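FOR IMMEDIATE RELEASE
October 2023

Vunix Opens Its Household Chores Program to Small Shops and Asks the Public What Still Needs Doing

MUNDCOMBE – Vunix, the Mundcombe company that has spent the past few years trying to find out which everyday jobs a machine can be trusted with, is pleased to share the first results of its household chores program, and to invite small shops, tailors, laundries and anyone else with a pile of fiddly work on the counter to take part in the next round.

The program, called Flestari, began in April with a plain question that visitors to our workshop had been putting to us for as long as we have had a workshop: can it tidy up yet? We would love to say yes. The fair answer, after 2000 attempts at 50 different chores, is that it can tidy up some things, on some days, if the things are stiff and the table is clear. Of those 50 chores, 23 are now done well enough that we would be happy to let a machine carry on with them while we went to make coffee. The other 27 still want a person close by, and a few of them want a patient one.

What sorts the easy chores from the hard ones has surprised even those of us who do this all day long. Putting boxes on a shelf went well from the first week. Setting cups upright in a row went well too, once we had stopped changing the cups. Cloth has been another matter entirely. A sock is never the same shape twice, a dish towel folds itself in half when you least want it to, and anything that hangs will swing if you so much as brush it. Our work with clothing accessories, the kind of small dressing-table and shop-display job that takes a person a few seconds, has taught us more about gentleness than all the boxes and cups put together – and we are a good deal humbler for it.

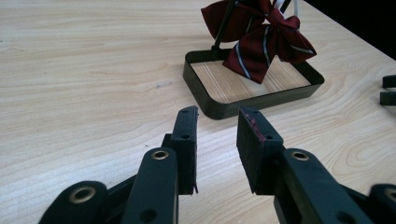

Galbraith, a menswear shop that has been following the program, wrote back to us that a bow tie is a harder test than a box any day of the week, and that they would want to see one taken down and put back without a crease before they let a machine anywhere near the front window. They added that they would gladly hand over the evening tidying of the accessories counter tomorrow, and that the folding of shirts could wait as long as it liked.

We think that is a very reasonable way to look at it, and it matches what we have heard from other shopkeepers. Few people have asked us for a machine that does everything. They have asked for one that does the dull part at closing time, does it the same way each night, and leaves the stock looking as nice as it did in the morning. For that reason the next round of Flestari will score each chore on the state of the goods afterward as well as on whether the job was finished. A neatly placed tie with a pulled thread will count as a miss, and quite right too.

Speed is the other thing people ask about, and here we have to be just as plain. On soft goods our machines are slow. The average for a hanging item is 33 seconds from the first movement to the last, which is fine overnight in an empty shop and no use at all with a customer waiting. We expect that figure to come down, though we would sooner keep it where it is for a while than hurry and spoil somebody's silk.

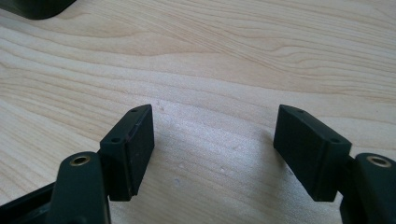 Gripper fingers, open, over the wooden tabletop.

Shops and households who would like to suggest a chore for the next round are warmly invited to write to the Flestari desk at Vunix in Mundcombe. Tell us what the job is, how often you do it, what it is done with, and – if you don't mind – what usually goes wrong when a new helper tries it for the first time. Small and boring jobs are especially welcome. A full list of the chores tried so far, with the score for each one, may be had on request, and that includes the ones that went badly.

About Vunix
Vunix develops and tests machines for light work in homes and small shops. The company is based in Mundcombe, where its workshop is open to visitors by appointment.

Media contact: Press Office, Vunix, Mundcombe

###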